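Stop Counting Everything in September

Most small distributors still treat the annual stock count as the measure of inventory accuracy. It is a poor one. A count taken once a year records the size of the error and says very little about when the error entered the books or by what route.

At Enthorpe, where I kept the parts ledger for three years, the September count covered 1,076 part numbers and closed the floor for 4 days. Adjustments were posted in bulk to a single variance account. By then the receiving slips behind most of them had been boxed, and tracing any one entry took longer than the part was worth.

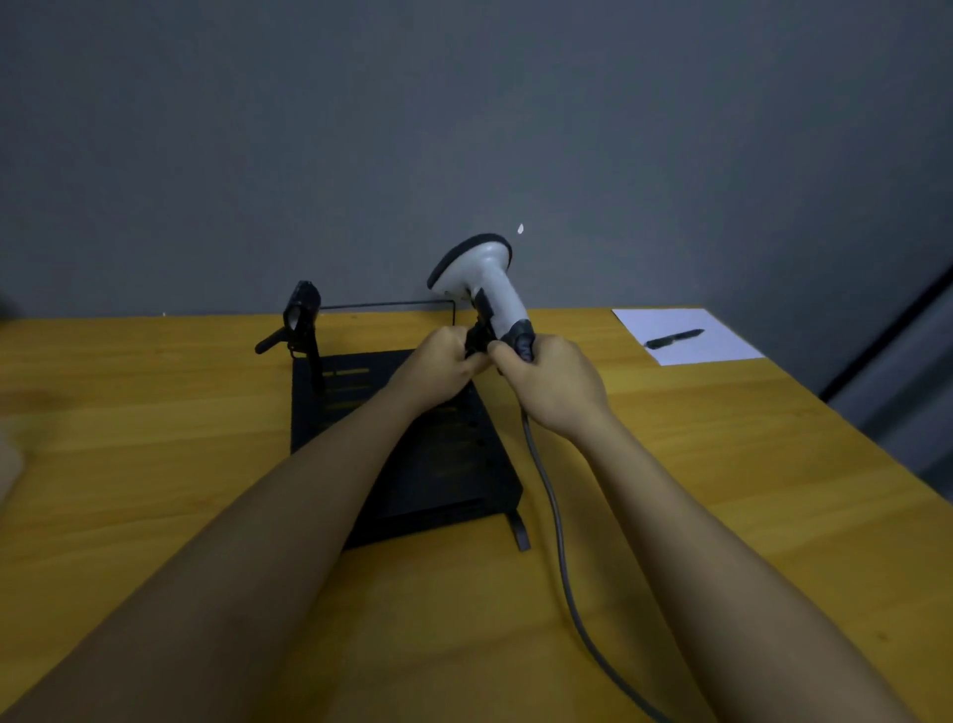
Cycle counting spreads the same labor over the year. Fast movers are counted monthly, slow movers twice a year, and each variance is investigated while the paperwork is still within reach. We set the threshold at 300 units of absolute variance per month. Anything above that triggered a review of unit-of-measure settings, where the largest errors were usually found: a case received as an each, or the reverse.

Said Benkirane has argued that auditors prefer the full count. Some do. Ours accepted the cycle records after one year of parallel running, on condition that zero-balance locations were included in the schedule. Those locations are easily left out, and they should be counted first.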